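To: Shared Kitchens and Pantries list
From: Nabila Pattinasarany, Fairclough House Office
Subject: Re: Storage of dry goods in the Mullberg and Nusier kitchens

Dear colleagues,

Thank you for the replies received on this matter. The message from the Nusier kitchen is quoted here so that all members have the same text before them.

On Monday, the Nusier kitchen desk wrote:
> We request guidance on the containers for dry goods. The office
> notice asks that all sugar, salt, flour and rice be moved out of
> paper bags. It does not say whether the container must be clear,
> or whether a label is required if the contents can be seen. Two
> of our users have already taken salt for sugar. We would also
> like to know whether containers may stay on the table overnight.

The office has considered these questions and replies as follows.

Containers for dry goods should be clear, with straight sides and a lid that closes fully. Glass and plastic are both accepted. Opaque tins already in use may be kept until the end of March, after which they should be returned to the Grotovlow store. 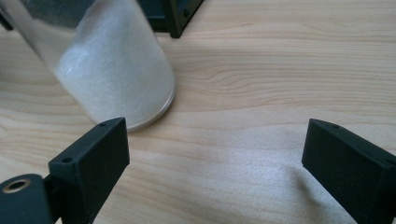
Kitchens and Pantries Circular, No. 30, p. 4

A clear container does not remove the need for a label. White granular contents such as those in the cylinder shown with this circular could be taken for either sugar or salt, and a user in a hurry should not be expected to taste them. The label should give the name of the contents and the month of filling. It should be placed on the side of the container, as lids are easily exchanged during washing.

Containers should be filled to no more than 80 percent of their height. This leaves space for a scoop and reduces spilling on the tabletop. Any grains left on the wood should be brushed up dry before a damp cloth is used.

Containers may stand on the table during kitchen hours. They are to be returned to the shelf by the last user of the evening, and in any case before the floor is cleaned.

The Grotovlow store holds roughly 70 lidded containers for issue to the Mullberg and Nusier kitchens. Requests should be sent to this office by a named member of the kitchen concerned, stating the number and the size required.

Further questions may be addressed to the list.

Respectfully,

Nabila Pattinasarany
Fairclough House Office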